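The bins come first

Before Mumlow installed its picking cell, the parts room ran on memory. Xiuying Lü had worked there long enough to know which shelf held the short brackets and which held the long ones, and when a line lead called for either she walked over and got it. The stock system recorded what had left the room. It did not record where anything stood.

That arrangement ended in October. The cell, supplied by Tokden, takes small parts from open plastic bins and sets them into trays for the assembly lines. It reads a bin position, moves to it, picks, and confirms by weight. If a bin sits at an angle the software does not expect, the cell stops and sends a request to the nearest operator's screen.

Most of those requests now go to Lü. In the first month she cleared 52 of them on a typical shift. The current figure is 5. Software updates account for part of the drop, but Dehua Yin, the site's process engineer, gives more weight to a change in how people load the racks.

"We wrote a loading rule with 4 lines in it," Yin said. "Rim level, label out, no stacking inside the bin, nothing hung over the side. It was the cheapest thing we did."

The rule was unpopular at first. Pickers who had filled bins by eye were asked to check them against a printed sheet, and the sheet was revised 2 times before the night shift accepted it. Jianhua Shao, who runs that shift, objected to the extra handling. His crew was spending the first part of the night straightening stock that the day shift had put away. The handover was moved to 6 p.m. and both crews now do the check together.

Job content has changed more than headcount. Walking has gone down. Screen work has gone up, along with the time spent on exceptions: mixed parts, torn inner bags, a count that does not match the weight. Lü was regraded from stock handler to cell operator, with a pay step attached. Zhuoran Zhong, hired as a picker, now writes the bin maps the cell uses and spends most of the day at a desk.

Neither of them describes the work as easier. Zhong misses the movement. Lü says the stops are short but come without warning, and that it is hard to start a longer task between them.

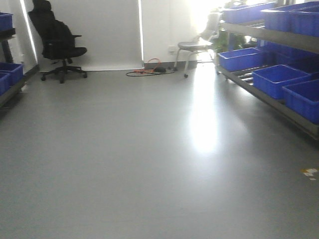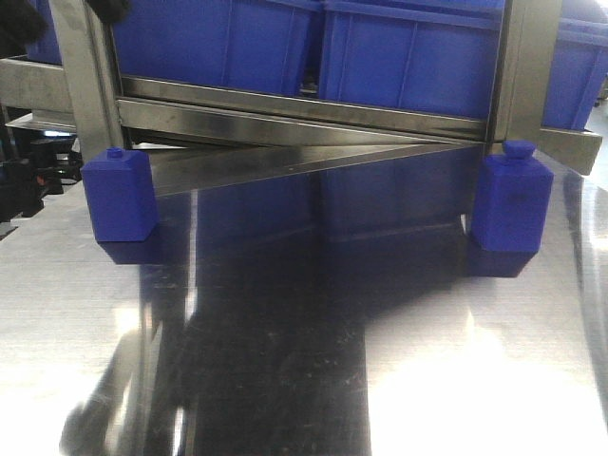
Flulonport Workplace Technology Desk

Blue bins on metal racking, and the floor-level view of it. Racks are still the least automated item in the budget - Mumlow plans to add position sensors to the shelves next, starting with the lower tiers. Yanling Zou, who manages the site, has asked for the loading rule to stay in force after they are fitted.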